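Clear bins or closed boxes for stuffed animals?
Hunthorpe Parents Board > Home > Storage

platville_pam
Sunday, November 14, 2021
We have reached the stage where the stuffed animals outvote us. I did a count this morning, because I am that kind of person, and we own 96. Two children. I want them off the beds and into something with a lid. Clear plastic, or something solid so I don't have to look at them?

R_Menzies
Clear. If my daughter can't see the otter, the otter is missing, and if the otter is missing we're all up at 2 looking for the otter. With clear bins she points and I dig.

gravyboat
Disagree with Ruairi, as is tradition. Clear bins look tidy for one afternoon. After that you have a wall of faces pressed against plastic, staring at you while you eat toast. We went back to canvas and I sleep better.

R_Menzies
You went back to canvas because you sat on the lid of the plastic one.

gravyboat
It was sold as sturdy.

naseri_north
Whatever you buy, measure the shelf first. I bought 10 bins on sale and they stick out past the edge like bad teeth. My husband walks into one a week and has started naming them.

platville_pam
How deep is too deep? The ones I'm looking at come up to my knee.

naseri_north
Too deep. Everything at the bottom gets forgotten until college. Go shallow and buy more of them.

gravyboat
Or own fewer animals. I'll see myself out.

pasiria_dad
Clear bin vote from me. Spotted fellow, tan and orange, lying on his side. Leopard or giraffe, the household is divided.

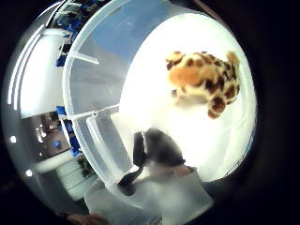
platville_pam
Do you wash them before they go in, or just toss them in as they are?

naseri_north
Wash first, cold and gentle, inside a pillowcase with the end tied. Then let them dry for longer than you think they need, two full days for the fat ones. A damp bear in a closed bin will let you know in a week.

gravyboat
Canvas breathes, just saying.

R_Menzies
So does a trash bag if you poke holes in it. Pam, get the shallow clear ones and leave the otter out.

platville_pam
We don't have an otter.

R_Menzies
Give it until the holidays.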